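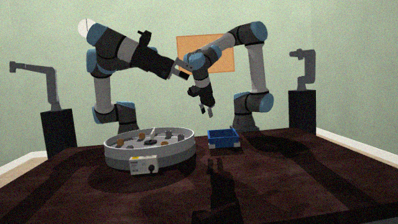
Session 4: Defending corners

Welcome back, everybody. Last time we finished on throw-ins and I promised you corners, so let's get into it. I love this topic and I will probably run over!

Reading for the session: the Kaplan chapter in your packet, up to the part on second balls. Skip her appendix for now, we'll use it when we get to free kicks.

Start with the two basic systems. In man marking, each defender picks up one attacker and stays with that attacker until the ball is cleared. In zonal marking, each defender guards a piece of grass and attacks any ball that comes into it. Most teams you watch on a weekend are mixing the two, usually with a line of zonal players across the six-yard box and a few markers in front of them trying to block the big runners.

Man marking is easy to explain to players, and when a goal goes in you can see who lost their runner (coaches like this part, players less so). The trouble is that the attacker chooses when to move. Add a screen from a teammate and your marker is half a step late, and half a step is plenty.

Zonal has the opposite problem. Your defenders are facing the ball and in good spots, but they're often jumping from a standing start against somebody with a running start. Watch the Fovden clip again with this in mind. The header comes from between the second and third zonal players, and both of them think it belongs to the other one.
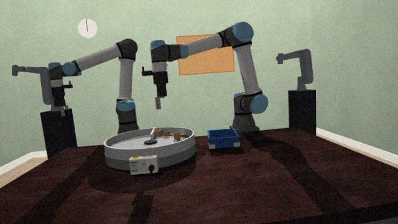
Figure 1. Two robot arms behind a gray turntable and a blue bin (rendered).

Now some numbers from our own tagging project. Nesrin Baysal and Ilgın Karakaya went through 107 corners defended by Evcombe and marked who touched the ball first. Evcombe won the first contact on 60 of them. That sounds decent until you look at what came next - a lot of those clearances dropped right at the top of the box with no defender near them. So when you do your own tagging, please record the second contact too, even if it feels like a chore.

A word on the near post. I'm stubborn about this one: I want a player there, a few steps off the post and slightly in front of it, whose only job is to clear anything low. Songül Kurtuluş, who is guest teaching in August, disagrees with me and would rather have that player out on the edge of the box. Bring the argument up with her, she enjoys it.

The goalkeeper. Starting position is in the middle of the goal, a step or two off the line, body open so the whole box is in view. Against an inswinger the keeper may have to start a bit deeper. Crowding the keeper is the fashion right now, so decide before the match who moves the bodies away. 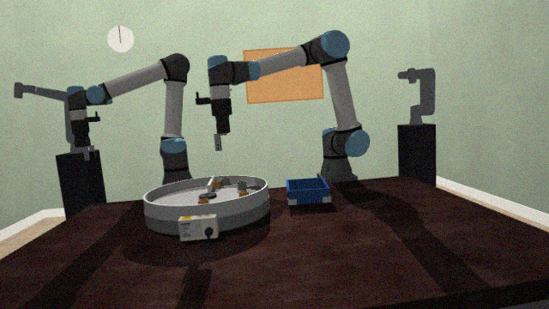 Should we leave a player up the field when defending a corner?
I would leave one, as long as she's quick. The other team will normally keep two back to watch her, and that takes a body out of your box. If you're a goal up with a minute left, bring her home.

For next time: tag 50 corners from the Wesitbridge folder, using the same sheet as before plus the second contact column. Work in pairs if you like. Kimie Tsuchiya has the folder password and is in the video room until 5 p.m.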